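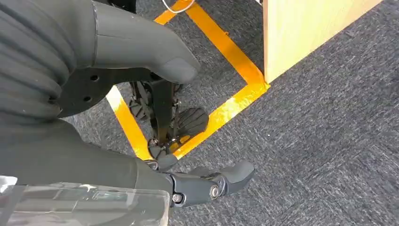

Home | Modules | Reading list | Staff | Contact

Music and Public Mourning
Notes for week six: the tribute concert

Welcome back, everybody. Last time we spent the whole session on the funeral itself, and we ran out of road just as we were getting to the part many of you had signed up for, so I'm going to start there and go slowly. These notes cover what I mean to say in the lecture, plus a few things I probably won't get round to.

A tribute concert is an odd sort of event when you stop and look at it. There's a stage, there are tickets, someone is selling tea in the foyer, and yet the person everyone has come for is missing. The audience knows the songs better than some of the performers do. People arrive wanting to be cheered up and wanting to cry, often in the same ten minutes, and whoever draws up the running order has to look after both wishes.

Our main case this week is the Omham memorial evening, held one February for the singer Thulani Kruger. I've chosen it because the paperwork survives: the running order, two drafts of the programme, the letters that came in afterwards, and a very frank set of notes by the musical director, Mi-kyung Ban. The hall held 642 and every seat went. Another 73 people stood at the back and along the side aisle, and you can hear them on the recording, especially in the choruses, where they come in a shade behind everyone else.

Please read Ban's notes before the seminar. They aren't long. She is very good on the business of who sings what. Kruger had one song, "Truvholm", that everybody in that room thought of as his, and for weeks no singer would take it. Ban tried it as a duet, then as a piece for choir, and then she did something I still find rather moving: she gave it to the band without any singer at all and left the melody out. The audience filled it in, quietly to begin with. I'll play this in the lecture and I'd ask you not to look it up beforehand if you can bear to wait.
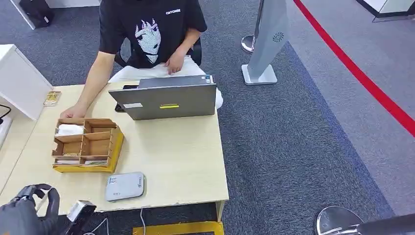 She writes that she was terrified it would fall flat, and that she had a trumpet player ready in the wings to pick up the tune if it did. I like that detail very much. We tend to talk about these moments as if they simply happen to a crowd, when there is usually someone at the side of the stage with a plan and a second plan.

Now, a word on the three kinds of tribute we'll be comparing. I've borrowed the terms loosely from several writers, so don't worry if they don't match your reading exactly.

The first is the likeness. The performer tries to sound as the dead artist sounded, with the same key, the same arrangement and sometimes even the same coat. It can be very comforting, and it can also go badly wrong.

The second is the answer. The performer sings the song in their own manner, and the gap between the two versions is where the feeling comes from. Most of the Omham evening was like this.

The third is the gift. The performer brings something the artist never sang at all: a hymn, a lullaby, a new piece. The Yoon sisters did this at Omham, with a song of their own called "Nonine", and the letters are sharply divided over it. One woman wrote that it was the only honest thing in the evening. A man two rows away thought it was cheek.

You'll notice the letters argue about manners far more than they argue about music. Who had the right to be up there? Was it too soon? Should people have clapped after the prayer? Keep a note of these as you read – they'll be useful when we get to fan clubs and private societies in week eight, where membership gives some mourners a place in the ceremony that others don't have.

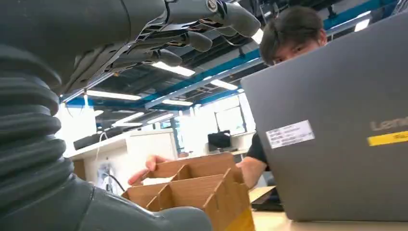
There's money to consider as well, and I don't want us to be shy of it. The evening took 944 pounds in the collection buckets, on top of ticket sales, and the family asked that it go towards singing lessons for local children. Two of the letters complain that this was never read out from the stage. Ban's running order shows that it was meant to be, just before the interval, and there's a pencil line through it. We don't know whose.

For the seminar, please bring one tribute performance of your own choosing, from any country and any period, and be ready to play us two or three minutes. Say which of the three kinds you think it belongs to, and where it won't quite fit. The shared folder has 51 recordings if you're stuck, although I'd much sooner hear something from your own shelves or your gran's.

Reading: Ban's notes (all), the letters (any ten), and the second draft of the programme. Compare the two drafts if you have time, particularly the order of the last four items.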